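Do I need a 64-page manual for a dehumidifier?

Posted May 26, 2026

I bought a Lepik dehumidifier in December, and I've spent more time with the booklet than with the machine. Sixty-four pages. Nine of them are warnings, and one of the warnings tells me not to drink from the tank.

The basement was musty and I wanted it less musty. The guy at the store steered me to the Flarnex first, which cost $459 and came with an app. I asked what the app did. He said it tells you the humidity. So does the little dial I got at the hardware store years ago, and it has never asked for my email address.

So I went with the Lepik, and I'm still not sure what I paid for. The box says "whisper quiet." I don't know who whispers like that. The box also says it covers a whole basement, and there's an asterisk, and the asterisk leads to a line in gray type about ideal conditions. My basement has never had an ideal condition in its life. 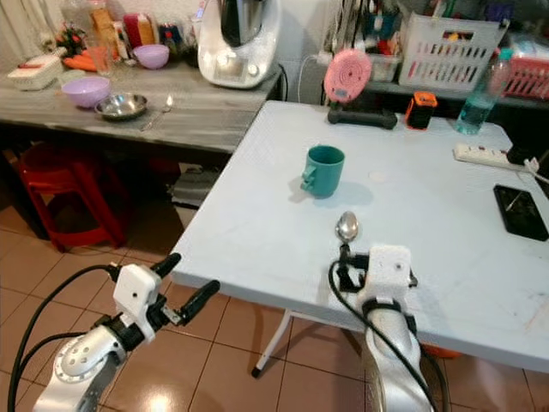 Humidity numbers are the part I trust least. The Lepik says one thing, my dial says another, and they have been as much as 16 points apart — on the same shelf. Reviews don't help, as half of them were written the day the box arrived. I'd sooner believe what people put in a damp room without worrying. A white folding table with metal legs and little black feet, standing on tile, is my idea of basement furniture. Wipe it down and move on.

I'm giving the Lepik one more summer. The filter is supposed to be replaced every season, according to page 41, by a filter sold only by Lepik. I rinsed the old one in the sink and put it back.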